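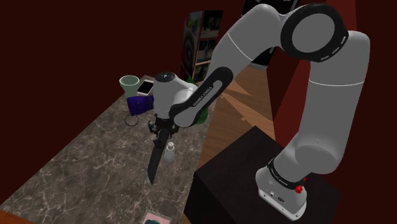 What does Prumance do?

We supply and fit replacement fuel tanks, filler necks and fuel caps for vans and older cars, and we drain tanks that have been filled with the wrong fuel.

Prumance began as a two-bay garage in Gidberg run by Panagiotis Tomić. Most of the early work was general servicing. Fuel system jobs kept coming in from other garages that didn't want them, and after a few years we stopped doing anything else.

We now work from a larger unit on Turkell Road, next to the tyre depot. There are 2 ramps, a drainage bay and a parts store holding 170 lines. If a part is in stock we can normally fit it the same day. Parts for older diesels come from Georgiou and take longer.
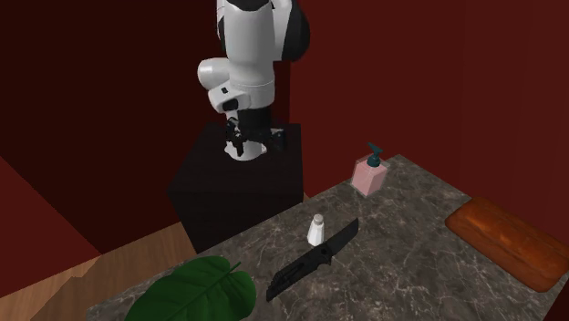

Robot arm and gripper, above a black pedestal.

Wrong fuel

If you have put petrol in a diesel, or diesel in a petrol car, do not switch on the ignition. Ring us and say how much went in. We collect within 30 miles of Gidberg. Please have the key and the locking wheel nut to hand.

Trade customers

We do work for 200 garages and small fleets. Trade accounts are settled monthly. Keys can be left in the box by the side door before 8 am, with the job sheet filled in.

We do not fit LPG conversions or work on motorcycles.

Search this site
Enter part or registration
Go

Related pages
Wrong fuel: what to do first
Filler caps and keys
Opening a trade account
How to find us
Winter opening hours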